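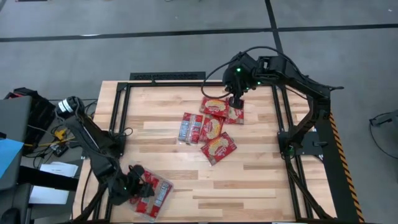

Call for participants: shop-floor and household handling study

Uvberg is looking for 22 people with paid experience of shelf filling, order picking, packing or domestic cleaning to take part in a study at our Tangen workshop in November. The question is a narrow one: which routine chores can a two-armed machine now do to a standard that a working person would accept, and which can it not?

Background

Published success rates are usually set by the people who built the machine. A packet moved from one spot to another is scored as done, even where a shop worker would pick it up and do it again. We want the pass mark set by people who have done the job. Soft packaging is the main subject this year. Film creases, slides and reflects light, and packets that overlap are harder to separate than cartons or tins.

The November tasks are sorting snack packets, bagging them, facing them label side up and folding small towels. Our present view is that none of these is ready for unsupervised use. Participants are free to disagree.

What you will do

1. Carry out each task by hand, at your normal pace, at a bench of standard height.

2. Watch the arms attempt the same task from behind the marked line, and score each attempt as accept, redo or reject.

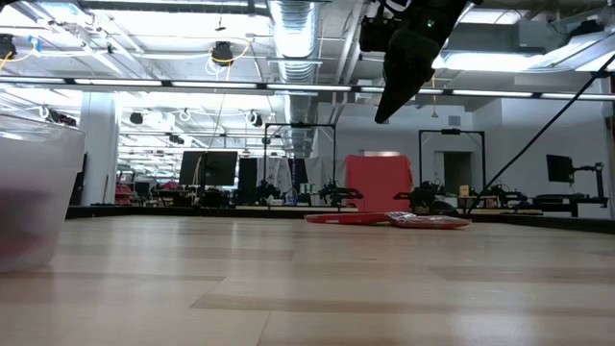

3. Review wrist camera footage at a desk and mark the point at which you would have stepped in.

4. Complete a short interview on what you would and would not hand over to a machine.

Step 3 takes the longest. Much of the footage is close-up, and packets may lie with their print upside down.
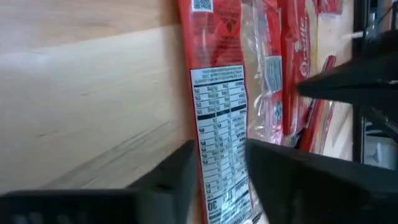
Wrist camera view, red snack packets on the bench.

Requirements

At least 2 years in a relevant job, within the last ten. Normal or corrected eyesight. No technical background is needed. Employees of Skarnero and Ivby, who supply parts for the study, cannot take part.

Time and payment

Each participant attends 2 sessions of three hours, starting at 9.00 or 13.30. Payment is £70 per session, plus travel at cost. Closed shoes must be worn in the workshop.

How to apply

Send a short note of your work history to Sigrun Lundgren, study lead, quoting reference 71. Questions about access or the building should go to Leif Bakke. Applications close when all places are filled.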